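MEDIA RELEASE
2/10/25

Tutinbridge printmaker puts 30 years of lino mess into one friendly book

Hello from the back shed! My name is Adjoa Nutsugah and I've written a book. It's called Cut, Ink, Press: Relief Printing at the Kitchen Table, it's published by Wenmont, and it's in shops and on the Wenmont website from today.

I've been cutting lino since high school and teaching it at the Boateng Arts Centre in Tutinbridge for a good while now. People kept asking me which book to buy after the course finished, and I kept lending out my own photocopied notes. They'd come back with coffee on them, or they wouldn't come back at all. Then Elie Kanaan, my editor at Wenmont, did the beginners' course one January, asked to borrow the notes over a long weekend and rang me before it was over to ask if I'd thought about doing them properly.

So I did them properly, and it took a lot longer than I told my family it would.

The book starts with one block and one colour. You'll learn how to transfer a drawing (backwards, always backwards – I still forget), how to hold the gouge so your other hand is never in front of it, and how to tell from the sound of the roller when you've put on too much ink. From there it moves on to two-block prints, reduction prints and a chapter on carving woodblocks, which I was nervous about writing and ended up enjoying the most. 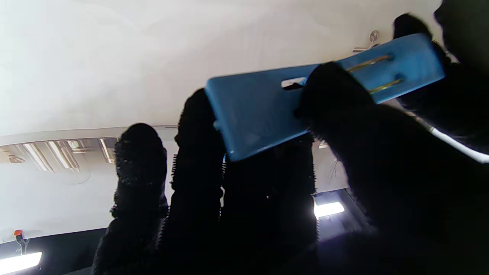

Blue plastic bar with a slot cut through it.

There are 127 drawings and prints in the book, and not all of them are good ones. I asked Elie if we could keep my failures in, labelled as failures, and to her great credit she said yes. You'll find a heron with a missing leg, a teapot printed on the wrong side of the paper and a whole page of skies that went blotchy. Each has a note on what I did and how I'd cut or ink it now.

You don't need a press. Every project in the first half can be printed with the back of a wooden spoon, and I've given paper weights and ink amounts for doing it that way. If you do have a press, or can get time on one, Roman Krawczyk has written the section on packing and pressure. Roman has run the print room at Boateng longer than I've taught there, and he has strong feelings about felt blankets. I trimmed them a little.

My favourite part is the gallery at the back, with work by six of my past students. Salamatu Owusu's market scenes are in there, cut from a single block in four colours, and so are Adom Ayaaba's tiny bookplates. "I'd never drawn anything I wanted to keep," Adom told me when I asked for a few words. "Now I've got a drawer full and my brother wants the drawer back."

We're having a launch at the Boateng Arts Centre, and you're all invited. I'll be cutting a block on the night and anyone who likes can pull a print from it and take it home. Wear something you don't mind getting ink on. Salamatu is bringing her blocks along too, so you can have a proper look at how she does those colours.

The first printing is 930 copies, and 300 of those come with a small signed print tucked inside the back cover. I printed them all myself over the winter and the colours wander a bit from first to last, so have a flick through if your bookshop has more than one.

Review copies, sample pages and interviews can be arranged through Elie Kanaan at Wenmont. I'm happy to talk on radio, visit libraries or come to your art group with a box of tools and an apron.

ENDS

Cut, Ink, Press: Relief Printing at the Kitchen Table
By Adjoa Nutsugah, with a section by Roman Krawczyk
Published by Wenmont
Paperback, full colour
Media contact: Elie Kanaan, Wenmont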